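Speaker notes: "Your Commit Messages Are Letters to a Stranger"
Liette Sandhu, Saturday, July 27, 2024
Slot is 30 minutes with questions. Aim to stop talking at 25.

SLIDE 1 (title)
Wait for the door to close. Say hello. Thank Harpreet Tremblay for the slot and for moving me off the one right after lunch.
Who I am: I look after the build tools at Bergeron. Before that I wrote code at Bergeron that other people now look after. Sorry to them.

SLIDE 2 (the log)
Put it up and say nothing for a bit. People will read it.
fix
fix 2
fix for real
asdf
revert asdf
Then admit that all five are mine, from the Nimau repo, one afternoon in December. If somebody laughs at "revert asdf", agree with them.

SLIDE 3 (git blame)
Story: billing in Carkau was rounding down where it should round up. Colleen Després ran git blame on the line. It pointed to a commit called "cleanup". The commit touched 137 files. One of them was a picture of a cake.
Colleen spent two days on it. The person who wrote "cleanup" had left for a job with better coffee.
Don't name him. He follows me online.

SLIDE 4 (what goes in the first line)
Keep it short. Say what the change does, as an order: "Round invoice totals up."
If you need the word "and", you probably have two commits.
Ticket number at the end, please. We moved ticket systems once already and the old numbers now point at nothing, so the line has to make sense without it.

SLIDE 5 (the body)
Blank line first. Git cares about the blank line more than you'd think.
Then why. What did you try that didn't work? Which customer was shouting?
Read Hiếu Phan's message out loud. It is 14 lines long for a change of one character. Read all of it, slowly. It's the best thing in our repo and he was cross when he wrote it.

SLIDE 6 (demo: git add -p)
Terminal font size up BEFORE sharing the screen.
Branch is demo-start. Stage the first hunk, skip the second, split the third.
If the split fails, say "and sometimes it won't split" and move on as if planned.
Then git commit with no -m. The editor opens. If it's vim, wait for the groan.

SLIDE 7 (squash or don't)
There will be a fight here. Give it two minutes.
My view: squash the asdf, keep the rest. Mélanie Bouchard thinks every branch should land as one commit and she'll be in the second row. Don't make eye contact.

SLIDE 8 (hooks)
We put a hook in Arard that refuses any first line under 16 characters. Within a week we had "fix fix fix fix fix". Let that sink in.
A hook can check length. Review has to check the rest, so ask for a better message the way you'd ask for a better variable name.

SLIDE 9 (homework)
Run git log on your own repo, limit it to the last 300 commits, filter to your own name. Do it alone, with a drink.

SLIDE 10 (questions)
Likely ones: emoji (no), emoji in the body (still no), can we rewrite old history (please don't, Colleen has only just recovered).
Leave the last slide up while people pack. 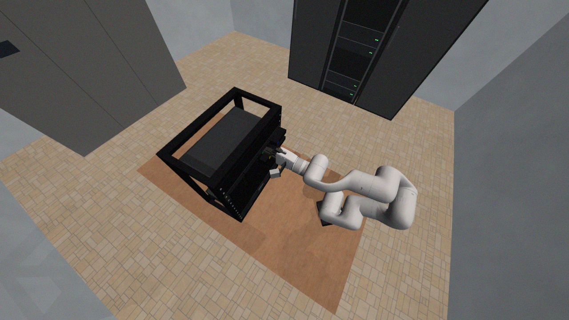
Robot arm and equipment rack, computer rendering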